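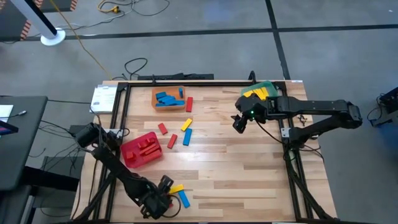
Progress Report to the Drovavell Fund
Project: Mornska (live-action feature, musical comedy)
Grantee: Nilsuwan Pictures
Reporting period ending October 2021
Prepared by Cinzia Donati, producer

1. Where the project stands

Principal photography is finished except for one sequence, the ferry dock scene, which was lost to weather in September. The picture edit is under way and we have a first assembly of everything up to the wedding. The songs are recorded. The score is not.

The delivery date in our agreement still holds for the picture. I am asking for an extension on the sound mix, explained in section 5.

2. Story changes since the last report

The fund approved the second draft of the script. We shot the fourth. The main line is the same: Ilka, a piano tuner, goes back to the island of Mornska to sell her late uncle's dance hall and finds that he promised it to both the town band and the mayor. The changes are these.

The mayor is no longer the uncle's old rival. He is now the former drummer in the band, which gives him a reason to want the building and a reason to be ashamed of wanting it. Danjuma Bako, who plays him, asked for this in rehearsal and Petro Kravchuk, our writer and director, rewrote his scenes.

The subplot with the twin cousins has been cut. It was funny on the page but it held up the second act, and the cousins had no part in the ending.

Ilka now leaves the island in the last scene. In the draft you approved she stayed and married the trumpet player. We know that one of your readers liked the wedding ending. The wedding is still in the film, but it belongs to the trumpet player's mother, and it comes before the auction. We would be glad to have the reader look at the assembly and tell us what they think of it.

The song "Half a Key" has been dropped. "The Whole Town Owes Me Money" has moved from the second act to the opening.

3. Production

The dance hall interiors were shot on the stage in Vundau. Exteriors were shot in the harbor district and on the hill road behind it. The hall set was built with a sprung floor, as planned, and the floor held up. The balcony did not meet the local safety rules on first inspection and had to be braced, and we lost a day to that. We used the time to rehearse the auction scene, which was then shot in a single evening.

The band is played by working musicians, with the exception of Danjuma, who learned the drum parts for the flashback. His playing is what you hear in the rough cut. We have not decided whether to keep it. Kulap Khamphan, our music director, wants to keep it. Petro would like a cleaner take.

Extras for the dance contest were recruited in town through a notice at the library and a call on local radio. More people came than we could use on the first night, and fewer than we needed on the second. The wide shots are all from the first night.

The ferry dock scene still needs to be shot. It is short, with two actors and no singing. The ferry company has agreed to let us use the dock again before its winter schedule starts. If that date fails, Petro has a version of the scene that can be played in the ticket office.

4. Music

Kulap has recorded 13 songs and reprises with the full cast. Vocals for the closing number were done twice, once on set and once in the studio, and the set version is better. It has wind noise in the second verse that we expect to be able to reduce.

The score is behind. Panya Sombatkul joined as composer after the shoot began, and she has been working from scenes as they are cut. She has finished the themes for Ilka and for the hall. The auction scene and the chase through the fish market are still open. The chase may end up without music.

5. Budget and request

The braced balcony and the lost day were covered by the contingency line. The contingency line now stands at 743 dollars, so it cannot cover the return to the dock.

The dock day will cost 4,000 dollars, including travel for both actors. We saved 3,000 dollars by dropping "Half a Key," which had its own set and a children's choir. We ask the fund's permission to move that amount from the music line to the production line. The rest will come from Nilsuwan Pictures.

We also ask to move the delivery of the final sound mix back by one month. The mixing room has offered us the later dates at the same rate. No other delivery item is affected.

6. Audience work

The school matinee program has not started and will not start until there is a locked picture. Two schools in Vundau have said they want it. The songbook for amateur bands, which was listed as optional in our application, is going ahead. Kulap is writing simpler arrangements of the opening number and the wedding waltz, and the harbor band has agreed to try them out at its weekly practice.

7. Next period

Shoot the dock scene.
Complete the assembly and show it to the fund.
Decide on the drum parts.
Finish the score for the auction.
Send the songbook proofs to Panya and Kulap for correction.

The cost report and the current script are attached separately. Questions on the figures should come to me. Questions on the script can go straight to Petro, who is in the cutting room most afternoons and answers his phone after six.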